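Can I make an orange wood table less orange without stripping it?

Asked by moscombe14
August 25, 2021

I have a kitchen table that I bought secondhand for 85 dollars. The seller said it was pine and that she had put three coats of clear polyurethane on it seven years ago. She didn't have the can anymore and couldn't tell me if it was oil-based or water-based.

The top is a strong golden orange. It looked fine in her house, which had tan walls, but mine are a cool gray and the table is the first thing anybody sees. The finish itself is in good shape. No peeling, no white rings, a few small scratches at one end where somebody must have dragged a plate.

I have read so many things now that I am more confused than when I started. Some people say you can sand it lightly and put a gray or whitewash stain over the top. Others say stain will not go into polyurethane at all. One video used wood bleach, but on bare wood. A man at the paint counter told me to use a tinted topcoat and skip everything else.

My questions are these. Can the orange be toned down with the old finish left on? If it has to come off, is sanding or stripper better for a top this size (it seats six)? And will the orange come back later anyway?

I have a random orbit sander and a carport to work in. I don't mind if it takes a couple of weekends. I do mind if it ends up blotchy.

brandeck_shop

You can do it with the finish on but you may not like it. Regular stain needs bare wood. On top of polyurethane it sits there and wipes off, or it stays tacky for days and then scratches off with a fingernail. Gel stain will grip a scuffed finish somewhat better, but it hides grain, and on a table that gets wiped every day it wears through at the edges first.

The tinted topcoat idea works in the sense that it sticks. The trouble is that you are putting gray over orange, and what you get is brown, or a muddy tan. If tan is all right with you then it's a cheap fix. Try it on the underside of a leaf, as long as the underside was finished the same way as the top.

What I would do is strip it. Most of your orange is probably in the finish. Oil-based poly goes on slightly yellow and keeps getting darker, and pine darkens under it from light as well. Once the finish is off you'll find out how much belongs to the wood. The rest comes out with sanding, because the color change in pine is near the surface.

Steps, short version:
Take the top off the base if it unscrews.
Brush on a gel stripper, thick, in one direction. Cover it with plastic and leave it as long as the can says.
Scrape with a plastic scraper with the corners rounded off.
Clean up the residue the way the can tells you.
Let it dry overnight, then sand 100, 120, 150, always finishing with the grain by hand.
Clear coat with water-based poly, three or four thin coats.

Wear gloves, the proper kind for the stripper you buy. Work with air moving through the carport.
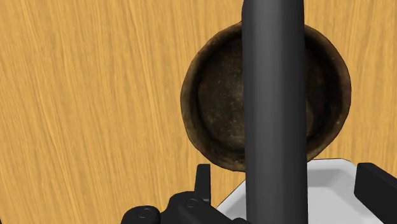
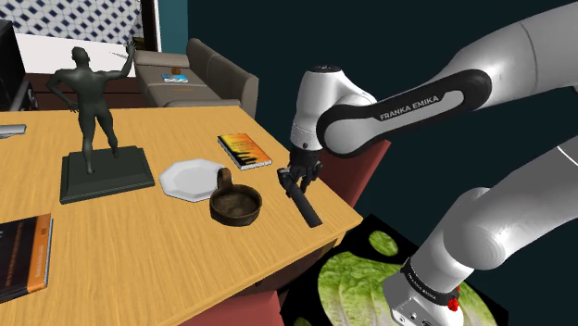 Nghiêm

I agree with stripping but I would leave out the stain completely, in case you were thinking of adding gray afterward. Pine takes stain unevenly. The soft part of the grain drinks it up and the hard part doesn't, and that is the blotchy look you say you don't want. A conditioner helps a little. It did not help enough on mine.

On sanding versus stripper: I did one table each way. Sanding through old poly loads up the discs very fast. I used 14 discs on a top smaller than yours and still had shiny patches in the low spots. When you keep going after those patches, you dig shallow dips, and you see them later when light comes across the table from a window. Stripper was messier but the top stayed flat.

Two things to add to the list. First, after the last sanding, wipe the whole top with a damp rag and look at it before it dries. That is close to the color it will be under a clear water-based finish. If it is still too warm, you can put on one thin coat of white pickling stain, wipe it back hard and let it dry fully. A thin white doesn't blotch as badly as a gray, and it takes the yellow down a step.

Second, a water-based finish raises the grain. The top will feel like a cat's tongue after coat one. Sand very lightly with 320 and go on. It's smooth by coat three.

For your last question, yes, some of it comes back. The finish stays clear but the wood under it still darkens with sun. Mine has been done since March of last year and it is a bit warmer than it was, nowhere near what it had been. Move the fruit bowl and placemats from time to time or you'll get pale shapes where they sat.

lumen85

just paint it

moscombe14

Thank you both. I checked and the top does come off, eight screws and two brackets. I tried a small spot underneath with stripper from a sample can and the wood under there is pale, almost cream, so I suppose most of it is the finish like brandeck_shop said. I'm going to strip it and do the damp rag test before I decide on the white.

One more thing if anyone is still reading -- how long should I wait before putting plates on it? The can says it can be used in 24 hours.

Nghiêm

Light use after a day is fine. I would wait a full week before hot dishes, or a tablecloth, or anything that stays in one place. It feels hard well before it has finished curing. Don't use spray cleaner on it for the first month either, only a damp cloth.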